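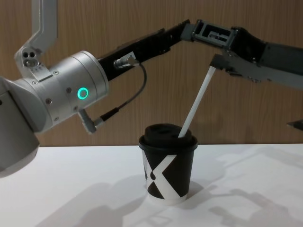 Fig. 1. Deux bras au-dessus d'un gobelet : la pince de droite tient l'agitateur, dont la pointe est engagée dans l'ouverture du couvercle.

Robotique de service, séance 4
Notes de cours : retour sur la journée portes ouvertes chez Hulunik

Bon, je vous avais promis des notes propres sur la visite, les voilà (enfin, propres, à ma façon). Ceux qui étaient dans le deuxième groupe ont raté la fin de la démonstration à cause de l'horaire du car, donc je reprends tout depuis le début. Les autres peuvent sauter directement à la partie 3, où se trouvent les questions de vocabulaire que vous m'avez posées dans le couloir.

1. Où nous étions

Hulunik loue un bout de bâtiment sur le site de Rustholm, juste derrière les anciens quais de chargement. L'entrée se fait par le côté, badge visiteur obligatoire, et il faisait un froid terrible le 4 janvier, vous vous en souvenez ! La visite comportait deux postes : la cellule de tri, que je traiterai la prochaine fois, et le poste « boisson », celui qui vous a tous fait sortir vos téléphones. C'est ce dernier qui nous intéresse, parce qu'il contient à peu près tout ce dont nous parlons depuis la séance 2 : deux bras qui travaillent dans le même volume, un objet fin, un objet léger, et une tolérance pas bien large.

2. La tâche

Vue de loin, elle a l'air bête comme chou. On a un petit gobelet en carton avec son couvercle, et il faut mettre l'agitateur dedans. Vous le faites le matin sans regarder, en parlant à quelqu'un.

Maintenant, reprenez la figure 1 et pensez au bâtonnet. Il est pincé par son extrémité haute, donc toute la longueur utile se trouve en dessous du doigt de la pince. La moindre erreur d'orientation au poignet se retrouve amplifiée en bas, là où il faut viser juste. C'est notre vieux bras de levier, rien de plus. Faites le calcul : pour un agitateur de 10 cm tenu par le bout, une erreur de 2 degrés déplace la pointe d'environ 3,5 mm. Sur une ouverture de couvercle, ça compte !

Deuxième point, l'inclinaison. Le bâtonnet entre en biais, il n'est pas vertical. Plusieurs d'entre vous y ont vu un défaut de réglage. Je ne serais pas si sévère : entrer de biais laisse de la place au poignet et dégage un peu l'espace au-dessus du gobelet. Par contre, il faut que la direction du mouvement suive l'axe du bâtonnet, sinon on pousse sur le bord de l'ouverture et, avec un gobelet léger, on renverse tout.

Troisième point, et c'est mon préféré (vous commencez à me connaître) : la proximité des deux bras. Regardez l'extrémité du bras gauche, ce support gris ajouré, et le doigt de la pince d'en face. Ils se touchent presque à l'image. Attention quand même, une vue unique ne donne pas la profondeur, et je ne m'amuserais pas à en déduire une distance. Mais c'est exactement la configuration où un planificateur qui traite chaque bras séparément vous met dans l'embarras.

3. Vocabulaire

Volume partagé : la région que les deux bras peuvent atteindre. On peut la réserver à tour de rôle (simple, lent) ou planifier les deux mouvements ensemble (plus rapide, nettement plus pénible à écrire).

Effecteur : ce qui se trouve au bout du bras. À droite, c'est la pince. Ne dites pas « la main » dans vos rapports, s'il vous plaît.

Voyant d'état : l'anneau vert allumé sur la grosse articulation cylindrique de gauche. On m'a demandé si vert voulait toujours dire « sans danger ». Non ! La signification des couleurs dépend du constructeur et de la configuration, on lit la notice avant d'approcher.

Câblage externe : voyez le câble noir qui fait une boucle sous le bras gauche. Une boucle donne du mou pour la rotation, mais elle occupe de la place, et beaucoup de modèles de collision l'oublient. Le vôtre aussi, j'ai vérifié.

4. À préparer

Relisez le polycopié Garov, page 29, sur les contraintes d'insertion. Ensuite, dans le simulateur Hamdan, ouvrez la scène 1132 et essayez deux stratégies : descente verticale, puis descente selon l'axe du bâtonnet. Notez ce qui coince et à quel moment. Une page me suffit, avec un schéma à la main si vous préférez (j'aime bien les schémas à la main).

Pour ceux qui n'ont pas rendu leur badge visiteur : apportez-le à la prochaine séance, je le renverrai à Rustholm avec les autres.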